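How to Clear a Table and Keep It That Way Past Dinner

By Manju Shukla

The table in our place is a pale wood one, and for most of January it functioned as a shelf with legs. Mail lived on it. So did a bike pump. Arlindo Siqueira, who shares the rent and most of the blame, described it as "a system," and it was, in the way that a landslide is a system.

What follows is the method we ended up with. It takes 60 minutes the first time and far less after that, and it needs no special equipment beyond a cloth, a box and a certain coldness of heart.

1. Take everything off

I mean everything, including the thing you think of as decorative. Put it on the floor, where it will annoy you into finishing. People like to tidy around their belongings, shifting piles from left to right like a man pretending to read a map. You get a rearranged mess and a sore back.

2. Wipe with the grain

Use a soft cloth, barely damp, and follow the lines in the wood. Light wood is forgiving about dust and merciless about coffee. For rings, try a little dish soap in warm water and some patience before you move on to anything with a skull on the label. Dry it straight away with a second cloth. I did ours in 2 passes and found a stamp.

3. Let the big containers back first

Large things decide where small things go, so deal with them early. Stand each one near a side of the table and leave the middle alone. If it has a lid, look inside before you grant it a place. Arlindo had been faithfully guarding a tub containing one rubber band and the warranty for a toaster we no longer own.
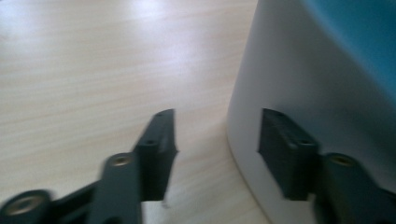

White container with blue-green up top, and bare wood beside it.

Wipe the bottom of each container before it goes down. A gritty base will scratch a table every time somebody slides it over to make room for a plate, and somebody always will.

4. Question the bottles

Drinks bottles breed on flat surfaces. Ours range from one mouthful left to never opened, and every one of them has an owner who is "still drinking that." The rule we settled on is simple: a bottle may stay on the table for as long as a person is sitting at it. When the person goes, the bottle goes too – to the fridge, the sink or the recycling.

Read the label before you toss anything. Small print will often tell you how to store it once opened and how long it keeps, and if it's in a language you don't read, a phone will usually get you close enough. Size is worth a glance as well. A 358 ml bottle is a single sitting for most adults, so there's not much of a case for saving the rest until tomorrow.

Rinse the empties. A drop of something sweet under a bottle is how you get ants, and ants have never once paid toward the electric bill.
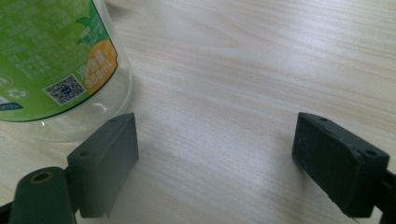 5. Deal with the floor pile

Remember the floor pile? It has been waiting. Sort it into things that live in another room, things that go in the trash, and things you can't decide about. The last group goes in the box. Write the date on the lid (mine says 2023-04-30, from the second big clear-out, about which the less said the better) and put it in a closet. If you haven't gone looking for something in 53 days, let it go without opening the box for one last look. The last look is how the bike pump got back in.

6. Do the evening sweep

Before bed, walk past the table and carry off whatever doesn't belong there. Take one armful and make one trip. If you need a second trip, have a word with the people you live with – or, if you live alone, with yourself.

Arlindo now does the sweep on even dates and I do the odd ones, which means I get the 31st and then the 1st. I have raised this with him. He says it's a system.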